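Warum knarrt der Fußboden?

Ein Text aus der Reihe »Stoffe und Dinge« für Kinder ab 9 Jahren
Von Renato Ignacio

Wer nachts durch ein Haus geht, hört manchmal den Fußboden. Ein Brett knarrt beim Auftreten, ein anderes bleibt still. Manche Geräusche entstehen sogar, wenn niemand im Zimmer ist. Der Grund dafür liegt im Holz.

Holz besteht aus vielen kleinen Röhren

Ein Baum muss Wasser von den Wurzeln bis zu den Blättern transportieren. Dafür hat er im Stamm lange, sehr dünne Zellen, die wie Röhren gebaut sind. Wird der Baum gefällt und zu Brettern gesägt, bleiben diese Zellen erhalten. Sie verlaufen im Brett meistens der Länge nach. In ihren Wänden kann sich Wasser festsetzen, auch wenn der Baum längst nicht mehr lebt.

Frisches Holz enthält sehr viel Wasser. Bevor daraus ein Fußboden wird, muss es trocknen. Im Sägewerk Gradel bei Drirnstead liegen manche Bretter fast 720 Tage unter einem Dach, durch das kein Regen kommt. Zwischen den Brettern stecken Leisten, damit die Luft überall vorbeiströmen kann.

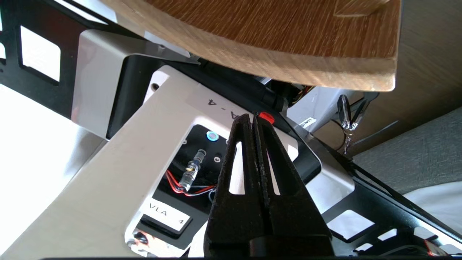 Quellen und Schwinden

Auch trockenes Holz nimmt Wasser aus der Luft auf. Ist die Luft feucht, werden die Zellwände dicker, und das Brett wird breiter. Fachleute nennen das Quellen. Ist die Luft trocken, gibt das Holz Wasser ab und wird schmaler. Das heißt Schwinden.

In der Länge ändert sich ein Brett dabei kaum, in der Breite deutlich mehr. Im Oktober, wenn die Heizung angestellt wird, sinkt in vielen Wohnungen die Luftfeuchtigkeit. Dann werden die Fugen zwischen den Dielen breiter. Im Sommer schließen sie sich oft wieder.

Wie das Geräusch entsteht

Wenn ein Brett schwindet, sitzt es nicht mehr so fest wie vorher. Beim Auftreten bewegt es sich ein kleines Stück nach unten. Dabei reibt es am Nachbarbrett oder an einem Nagel. Die Reibung verläuft ruckartig: Das Holz haftet kurz, rutscht ein Stück, haftet wieder. Jeder Ruck bringt das Brett zum Schwingen — und diese Schwingung hören wir als Knarren.

Das Knacken in der Nacht hat eine andere Ursache. Nach Sonnenuntergang kühlt das Haus ab. Die Bauteile ziehen sich verschieden stark zusammen, und zwischen ihnen baut sich Spannung auf. Löst sie sich plötzlich, knackt es.

Was ist eine Maserung?

Im Frühjahr wächst ein Baum schnell und bildet helles, weiches Holz. Später im Jahr wächst er langsamer, das Holz wird dunkler und fester. So entstehen die Jahresringe. Sägt man den Stamm der Länge nach auf, erscheinen die Ringe im Brett als Linien oder Bögen. Ein Ast, der aus dem Stamm wuchs, ist als rundlicher Fleck zu erkennen.

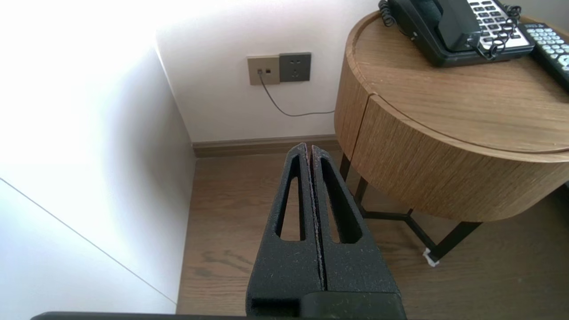 Brauner Boden mit Maserung und Aststellen.

Zum Ausprobieren

Du brauchst 2 gleiche dünne Holzbrettchen ohne Lack, ein feuchtes Tuch, ein Lineal und einen Bleistift.

1. Miss die Breite beider Brettchen und schreibe sie auf.
2. Wickle ein Brettchen in das feuchte Tuch. Das andere bleibt trocken liegen.
3. Packe das Brettchen nach 7 Stunden aus und miss beide noch einmal.
4. Lass beide bis zum nächsten Tag liegen und wiederhole die Messung.

Kleine Unterschiede sind mit dem Lineal schwer abzulesen. Lege die Brettchen zum Vergleich direkt aufeinander.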